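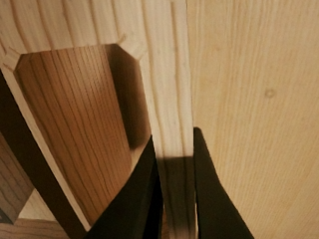

Subtitles, a church hall and the Flaren shorts night

2020-08-05

Quick one as I've got a deadline and shouldn't be writing this at all. But people keep asking how the online screening went and I'm tired of typing the same message.

So. Back in April we were meant to show a programme of short films in the hall on Jolum Street. Proper projector, proper chairs, tea urn. Obviously that didn't happen. The whole thing sat in a folder called FLAREN FINAL on my desktop for weeks and I felt bad every time I saw it. Then Lautaro Arancibia, who made the longest of the films, emailed to ask whether we were still going to do something, and could it be online, and could it please have better subtitles than last time.

Fair. Last time the subtitles were dreadful. I did them.

Thirteen films in the end, or rather 13 on the list, one dropped out the night before over music rights. Everything from a two minute animation about a lost glove to Lautaro's Rivadeneira, 30 minutes long and almost no talking until the last third. Spanish, Portuguese, a bit of Welsh, one with no words at all (bliss, for me).

The subtitle job ate my life. I'd thought, short films, not much dialogue, couple of evenings. There were 983 lines. I know because the software tells you at the bottom and I watched that number like a kettle. Half of them I'd translated already for the April date and half of those were wrong. Jokes mostly. There's a bit in Rivadeneira where the aunt calls the bus driver something that's affectionate and rude at the same time and I must of tried nine different versions. Settled on "you old goat". Lautaro says it's fine. He says it in the way people say it's fine.
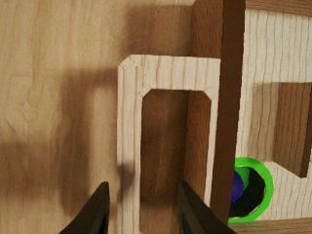 Other thing I got wrong was line length. On a big screen in a hall you can get away with two full lines. On somebody's phone, propped against the fruit bowl, no chance. So I went back and cut everything down. Shorter is nearly always better, and I'd kept in all sorts of "well" and "you see" and "listen" because the actors say them. You can hear them say it! You don't need it written down as well. Took out loads.

The night itself. We had 500 places on the streaming account and I assumed we'd use a handful. The hall only seats a fraction of that anyway. Well, it filled up, and then I had people messaging me at ten past saying they couldn't get in, including my own sister, who had the link for a fortnight and left it till the last second. Sorry Beth. Sort of.

First film went out with no sound. Two minutes of glove, in silence, and the chat full of people saying how brave and moving it was. Nobody had ticked the audio box, and by nobody I mean me. We ran it again at the end with the music on and I think a few people prefered it the first time round.

After that it went alright. Wirnileo got the biggest reaction, the one about the village with the radio mast, which surprised me as I'd nearly left it out of the running order for being slow. It is slow. Watching it at home in the dark with headphones on is a different thing though, you notice all the wind. Someone in the chat said they'd had to go and stand in the garden afterwards. The Welsh one lost a few viewers but the ones who stayed were very keen, and one of them corrected my translation of a hymn. Thank you, you were right, it's fixed.
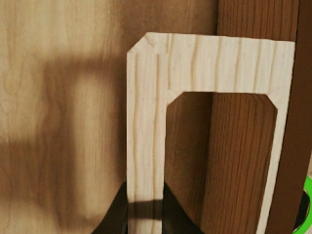

Then the Q&A, which ran over by miles. Lautaro was on from his kitchen, very late his end, talking about how the aunt is played by his real aunt and she wouldn't do more than two takes of anything. She'd just walk off and put the dinner on. So the famous long shot at the table, the one everyone wanted to ask about, is long because he was scared to stop her. I love that. Much better than whatever I'd put in the programme notes, which I think said "a meditation on patience". Oh well.

Would I do it again, yes, but not on my own. I need a second person for subtitles and somebody to sit on the chat while I sit on the buttons. If you read Portuguese and don't mind arguing over commas, get in touch. No money in it. There's biscuits, if we ever get back in the hall.

A few bits for those who asked. No, the recording isn't staying up, the filmmakers only agreed to the one night. Yes, the donations went to them, split evenly, all sent now. The programme notes are still on the downloads page with the old April date on the front, ignore that. And the song at the end of Wirnileo is the director's brother, he hasn't recorded it anywhere else, I did ask.

Right. Deadline. Will do the replies to comments tonight or tomorow.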